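파란 플라스틱 고블릿, 씻고 나서 어떻게 말리고 어디에 두세요?
살림/주방 수다방 | 글쓴이: 감자전두장 | 2026년 7월 2일 | 조회 412

캠핑용으로 산 플라스틱 고블릿을 어쩌다 보니 집에서 매일 쓰고 있어요. 유리잔은 식탁에서 두 번 깨 먹고 나서 손이 안 가더라고요.
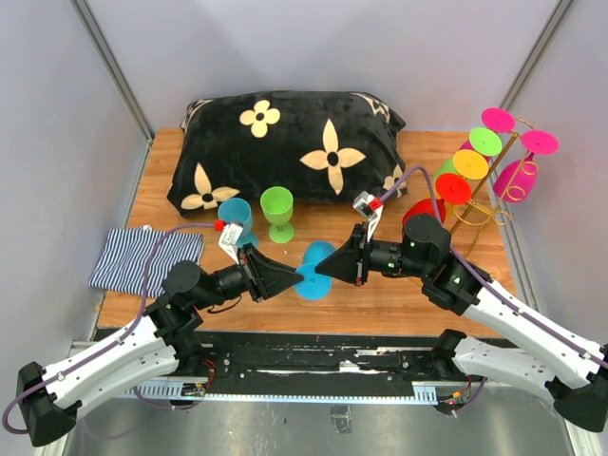
문제는 설거지 다음이에요. 유리잔은 그냥 엎어 두면 알아서 마르는데 플라스틱은 물방울이 그대로 매달려 있다가 하얗게 자국이 남아요. 특히 파란색이라 그런지 자국이 너무 잘 보여요. 천으로 닦으면 먼지가 붙고, 안 닦으면 얼룩이고, 랙에 걸면 가벼워서 건들기만 해도 돌아가고...

지금까지 해 본 건 이 정도예요.

줄무늬 천 깔고 엎어 두기. 제일 편한데 입 닿는 쪽에 습기가 차요. 아침에 들어 보면 동그랗게 김이 서려 있고 살짝 냄새도 나고요.

식기 건조 랙에 비스듬히 기대기. 마르긴 잘 마르는데 밤중에 혼자 툭 떨어져서 식구들 다 깼어요 ㅠㅠ 안 깨지는 건 좋은데 소리는 유리만큼 커요.

바로 닦아서 찬장에 넣기. 이게 정답 같긴 한데 제가 매일 그렇게 부지런한 사람이 아니에요.

그리고 보관도 고민이에요. 다리가 있으니까 겹쳐지지도 않고 찬장 한 칸을 다 잡아먹어요. 고블릿이나 다리 달린 플라스틱 잔 쓰시는 분들 어떻게 하시는지 좀 풀어 주세요. 살림템 추천도 환영인데 너무 비싼 건 말고요!

댓글 47

보리차리필
저도 플라스틱 와인잔파예요 반가워요!! 저는 그냥 엎어 놓되 밑에 나무젓가락 두 개를 나란히 깔아요. 그 위에 입구를 걸치면 공기가 통해서 김이 안 서려요. 없어 보이는 게 단점인데 손님 올 때만 치우면 됩니다 ㅋㅋ

감자전두장 (글쓴이)
헐 젓가락... 배달 젓가락이 서랍에 한가득인데 드디어 쓸 데가 생겼네요. 오늘 저녁에 바로 해 볼게요.

물때와의전쟁
얼룩은 말리는 방법 문제가 아니고 헹굼 문제일 때가 많아요. 마지막에 뜨뜻한 물에 식초 한 숟갈 타서 휘휘 헹구고 털어 보세요. 저희 집은 물이 센 편이라 검은 도마에도 하얗게 남았는데 그 뒤로 훨씬 덜해요.

오후세시반
식초는 저는 반대예요. 냄새가 잔에 배요. 유리면 괜찮은데 플라스틱은 한 번 배면 물 마실 때마다 피클 맛 나요. 제가 겪어서 하는 말이에요.

물때와의전쟁
오후세시반님 혹시 식초를 얼마나 넣으셨길래요? 한 대야에 한 숟갈이면 거의 안 나요. 그리고 그다음에 맹물로 한 번 더 헹구셔야 해요.

오후세시반
맹물로 한 번 더 헹구면 그 맹물이 다시 얼룩을 만들잖아요... 그럼 식초를 왜 써요;;

물때와의전쟁
아 그건 좀 할 말이 없네요 ㅋㅋㅋ 근데 저는 진짜로 차이가 있었어요. 구연산은 어떠세요? 그건 냄새 없어요.

오후세시반
구연산은 인정합니다. 전기포트 닦고 남은 물에 잔도 담그면 되니까 일도 안 늘고요.

찬장요정김
보관 얘기. 다리 달린 잔은 하나는 똑바로, 하나는 거꾸로 번갈아 놓으면 자리가 꽤 줄어요. 위쪽이 넓고 다리가 가느니까 서로 빈 데로 들어가요. 저는 폭 좁은 찬장에 여덟 개 넣고 씁니다. 대신 꺼낼 때 옆의 잔을 꼭 건드리게 돼요. 플라스틱이라 그나마 마음이 편하죠.

감자전두장 (글쓴이)
지그재그! 왜 그 생각을 못 했죠. 방금 찬장 열고 해 봤는데 옆에 머그 놓을 자리가 나왔어요. 근데 거꾸로 둔 잔은 입 닿는 데가 선반 바닥에 붙는 게 좀 찝찝한데 다들 괜찮으세요?

찬장요정김
저는 선반에 키친타월 깔아요. 한 달에 한 번쯤 갈고요. 논슬립 매트 깔았었는데 거기서 고무 냄새가 올라와서 치웠어요.

한숟가락만
거꾸로 두는 거 저는 절대 안 해요. 잔은 무조건 바로 세워야 한다고 봐요. 먼지 조금 들어가는 건 쓰기 전에 한 번 헹구면 되는데, 안쪽에 갇힌 냄새는 헹궈도 남아요.

보리차리필
먼지가 더 싫은 사람 여기 있어요 🙋 저희 집은 고양이가 있어서 바로 세워 두면 털이 들어가요. 집마다 사정이 다른 듯.

한숟가락만
고양이면 인정이죠 ㅋㅋ

달력넘기는소리
거는 랙 쓰시는 분은 없어요? 저는 Nosari에서 나온 선반 밑에 끼우는 걸이를 써요. 홈에다 잔 받침 쪽을 밀어 넣어서 거꾸로 매다는 거요. 말리는 거랑 보관이 한 번에 되니까 저한테는 최고예요. 근데 플라스틱 잔은 받침이 두꺼운 게 있어서 홈에 안 들어가는 경우가 있어요. 사시기 전에 꼭 재 보세요. 저는 두 개는 안 들어가서 양치컵 됐어요.

감자전두장 (글쓴이)
양치컵이 고블릿이면 아침마다 왕이 된 기분이겠어요 ㅋㅋㅋㅋ 두께 재 볼게요. 혹시 나사 박는 건가요? 전세라 구멍은 못 뚫어요.

달력넘기는소리
아뇨 선반 판에 그냥 끼워요. 판이 너무 얇으면 헐렁거리니까 그것도 확인해 보시고요. 저는 헐렁해서 마분지 접어 끼웠어요.

동네반장아님
저도 끼우는 거 썼는데 걸이에 물이 떨어지면 그 밑이 축축해져요. 완전히 마른 다음에 걸거나 밑에 뭘 깔아야 해요. 말리는 거랑 보관이 한 번에 된다는 건 좀 과장 같아요.

달력넘기는소리
밑이 싱크대라서 저는 상관없었어요. 조리대 위면 말씀이 맞네요.

삼베수건파
천 얘기 좀 할게요. 먼지 붙는 건 천이 문제예요! 수건 같은 테리 천 쓰면 무조건 붙고요, 리넨이나 오래 쓴 면이 나아요. 그리고 플라스틱은 마른 천으로 빡빡 문지르면 정전기가 생겨서 닦을수록 먼지를 불러요. 물기가 조금 남은 상태에서 꾹꾹 눌러 닦고, 나머지는 공기에 맡기는 게 제일 깨끗해요. 섬유유연제는 쓰지 마세요. 천이 물을 안 먹어요.

감자전두장 (글쓴이)
앗 유연제... 넣고 있었어요. 줄무늬 천이 예뻐서 아껴 준다고 유연제까지 듬뿍 넣었는데 그래서 물이 겉돌았나 봐요.

삼베수건파
유연제 없이 두세 번만 빨면 돌아와요. 줄무늬 예쁘죠, 저도 행주는 줄무늬만 사요 ㅎㅎ 얼룩이 덜 티 나요.

오후세시반
유연제는 저도 동의. 이 글에서 처음으로 의견이 맞는 분을 만났네요.

나무결따라
저는 잔보다 나무 상판이 걱정돼요. 젖은 잔을 나무에 바로 올려 두면 동그란 자국이 생겨요. 천을 깔아도 천이 젖은 채로 오래 있으면 똑같고요. 저희 식탁에 작년 12월에 생긴 자국이 아직도 있어요. 손님들이 다 물어봐요.

감자전두장 (글쓴이)
저희 것도 나무라서 뜨끔하네요. 지금 천 들어 보고 왔는데 아직은 괜찮아요. 자국 생기면 답이 없나요?

나무결따라
하얀 자국이면 마감에 습기가 든 거라 마른 천 덮고 다리미 약하게 살짝살짝 하면 빠지기도 해요. 검은 자국이면 나무까지 들어간 거라 사포질해야 하고요. 저는 검은 거예요. 포기하고 그 위에 화분 올렸어요.

물때와의전쟁
다리미는 조심하세요. 저는 욕심내다가 마감이 우글우글해졌어요. 마요네즈 바르고 하룻밤 두는 방법도 있던데 해 보신 분?

나무결따라
마요네즈 해 봤는데 식탁에서 샐러드 냄새만 났어요.

Torker쓰는사람
닉값 하러 왔습니다. Torker 접이식 건조대 쓰는데 봉 간격이 좁아서 다리 달린 잔 세우기 좋아요. 잔을 엎어서 봉 위에 놓으면 밑이 뚫려 있으니까 김도 안 서려요. 단점은 접었을 때 손가락 끼임. 두 번 끼였습니다. 그래도 추천해요.

동네반장아님
그거 봉에 녹 안 나요? 저는 비슷하게 생긴 거 샀다가 이음매에서 갈색 물이 나와서 버렸어요.

Torker쓰는사람
이음매 쪽은 쓰고 나서 세워 두면 괜찮아요. 눕혀 두면 물이 고이더라고요. 저는 창가에 세워 놔요.

한숟가락만
플라스틱 잔을 창가에 두는 건 비추예요. 투명한 건 누레지고 색 있는 건 빠져요. 저희 집 초록 잔은 반쪽만 연두색이 됐어요.

Torker쓰는사람
세워 두는 건 건조대 얘기였습니다 ㅋㅋ 잔은 찬장에 있어요.

한숟가락만
아 ㅋㅋㅋ 제가 급하게 읽었네요 죄송

얼음많이요
근데 다들 식세기는 안 쓰세요? 저는 그냥 위 칸에 넣고 돌려요. 세제 넣고 버튼 누르면 끝인데 왜 젓가락을 까는지 모르겠어요.

찬장요정김
식세기에서 플라스틱이 제일 안 말라요. 다른 그릇은 다 뽀송한데 플라스틱만 물이 흥건해요. 그리고 다리 달린 건 휘어요. 저는 하나가 피사의 사탑이 돼서 나왔어요.

얼음많이요
저는 Fladholm 잔인데 바닥에 식세기 가능이라고 돼 있고 아직 멀쩡해요. 물 고이는 건 맞아요. 문 열자마자 탈탈 털어 줘야 하긴 해요.

오후세시반
탈탈 털 거면 손설거지랑 뭐가 달라요 ㅋㅋ

얼음많이요
많이 다르죠!! 설거지를 안 했잖아요!!

감자전두장 (글쓴이)
저희 잔은 바닥에 아무 표시가 없어서 식세기는 좀 무섭네요. 피사의 사탑은 보고 싶긴 한데 ㅋㅋ

창고정리중
예전에 Ragnvald Holmgren이라는 분 살림 블로그에서 본 건데, 잔은 씻자마자 손목으로 한 번 세게 털고, 엎어서 잠깐, 그다음 바로 세워서 마저 말리라고 하더라고요. 처음에 엎는 건 큰 물을 빼는 거고 나머지는 공기가 한다고요. 따라 해 보니 제일 잘 말라요. 뒤집으러 다시 가야 하는 게 귀찮아서 그렇지. 저는 설거지 끝나고 싱크대 닦는 동안 엎어 두고, 다 닦으면 뒤집고 주방 불 꺼요.

보리차리필
오 순서에 끼워 넣으면 안 까먹겠네요. 저는 세워 두고 까먹어서 맨날 아침에 다시 헹궈요.

삼베수건파
저도 이거랑 비슷하게 해요. 세울 때 안쪽 바닥에 고인 물만 천 모서리로 콕 찍어 내면 자국이 확 줄어요. 고블릿은 바닥이 오목해서 거기만 끝까지 안 마르거든요.

동네반장아님
이미 생긴 자국이랑 잔기스는 어떻게 하세요? 저는 Schumacher 스펀지 초록 면으로 문질렀다가 잔이 뿌예졌어요. 제 잘못인 건 알아요.

물때와의전쟁
초록 면은 플라스틱에 쓰면 안 돼요 ㅠㅠ 뿌예진 건 못 돌려요. 물때만 있는 거면 치약을 손가락에 조금 묻혀서 살살 해 보세요.

한숟가락만
치약도 연마제 있어요. 손가락에 힘주면 똑같이 뿌예집니다. 그냥 구연산물에 담가 두세요.

물때와의전쟁
오늘 제 말에 다들 태클을 거시네요 ㅋㅋㅋ 네 구연산으로 하세요.

감자전두장 (글쓴이)
댓글이 이렇게 달릴 줄 몰랐어요. 저녁 설거지 하고 왔습니다. 털고, 젓가락 위에 엎고, 싱크대 닦고, 다시 세우고, 바닥 물 콕 찍었어요. 아직 물방울 조금 있는데 내일 아침에 보고 올릴게요. 천은 유연제 빼고 다시 빨려고 세탁기에 넣었고요. 찬장은 지그재그로 갑니다. 걸이는 잔 받침 재 보고 결정할게요!

나무결따라
천 빠는 동안 상판에 바로 올려 두지 마세요!

감자전두장 (글쓴이)
쟁반 위에 있어요 걱정 마세요 ㅋㅋㅋ

얼음많이요
식세기도 한 번만 생각해 보세요 진짜로

추천 103 | 목록 | 이전글 | 다음글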